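Boat Notes > Living Aboard > Galley and Cabin Tips

Galley tips for a week or more on a charter boat

Wrote most of this on the ferry back, so excuse the order. It's for people who've rented a sailboat or a motor yacht without a cook and are now wondering how to feed everybody out of a kitchen the size of a closet. We've done it on the Vunano twice and on a few others whose names I've forgotten.

Before you leave the dock

Open every locker. Really every one. Under the seats, under the floor, behind the steps. Charter companies hide the good pot somewhere dumb.

Light the stove while the base person is still standing there. Ask where the gas shutoff is and have them show you, not point. Then do it yourself.

Take all cardboard off the food before it comes aboard. Roaches lay eggs in the glue. Eggs cartons too, move them to plastic. Cereal goes in zip bags, write the name on with a marker.

Check the can opener. Bring your own anyway.

Fridge

Top loader? Pack it backwards. Last night's dinner on the bottom, today's lunch on top. Freeze meat flat at home if you can get it to the boat cold, it stacks better and does the job of ice for the first day.

Keep drinks out of it. Drinks get their own cooler on deck, in the shade, wet towel on top. People open the fridge forty times a day for a soda and then you wonder why the milk turned.

Run the engine, run the fridge. Turn it down at night if the batteries are weak. Ours were.

Wipe the seal with a little vinegar every couple days. Mildew otherwise. Same rag does the sink.

Water

Ask how many tanks and how you switch. Mihret Jemal ran ours dry in October with a full tank sitting right there under the aft bunk, valve closed. Two days of brushing teeth with seltzer.

Wash dishes in salt water if the anchorage is clean, rinse in fresh from a spray bottle. A spray bottle! Best cheap thing on the boat. Pasta water can be one part sea to two parts fresh, skip the salt. Don't do it in a harbor.

Stainless pans only for the salt wash. Cheap ones pit, and so do most knives, so dry knives right away.

Cooking under way

Don't, mostly. Make it before you lift the anchor. Soup in a wide thermos, sandwiches wrapped in foil, boiled eggs.

If you have to cook, pot never more than half full, and wear long pants and an apron. Shoes too. Stove unlocked so it swings, pot clamps on. Stand to the side of it, never downhill.

Mugs for everybody instead of bowls. Chili in a mug, oatmeal in a mug, salad in a mug if you're not proud.

Damp dish towel under the cutting board stops it sliding. Non slip shelf liner is better, bring a roll and cut it to fit the lockers, the table, under the coffee maker. Elisa Guerra puts socks between the wine bottles. Clean ones, she says.

Smells and damp

Dry bilge, no smell. Anything spilled goes down there so mop it up the same day, espec. milk.

Leave locker doors cracked open at anchor. Coffee grounds dried in the sun, in a saucer, in the fridge. Works fine for onions, doesn't do much for fish.

Toilet smell is usually the hose and not your problem, but flush it through with plenty of sea water before you leave the boat for the afternoon.

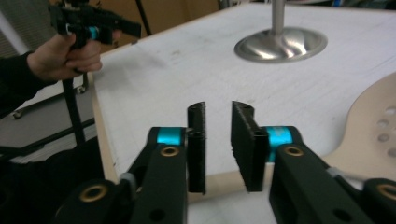
Trash

Crush cans, rinse them in the sea first. Cut plastic bottles in half and nest them. One bag for food scraps, tied small, change it every night. Keep it off the deck or the gulls will have it all over the dinghy.

Glass is a pain. Buy boxed wine.

Last day

Start eating down two nights before. Ugly omelet night, we call it. Leave the unopened stuff with the next boat over, somebody always wants oil and salt. Wipe the fridge, prop the lid open with a wooden spoon, and get the gas off before you hand over the keys.

Oh and check the oven. Katia Farina left a whole tray of rolls in one.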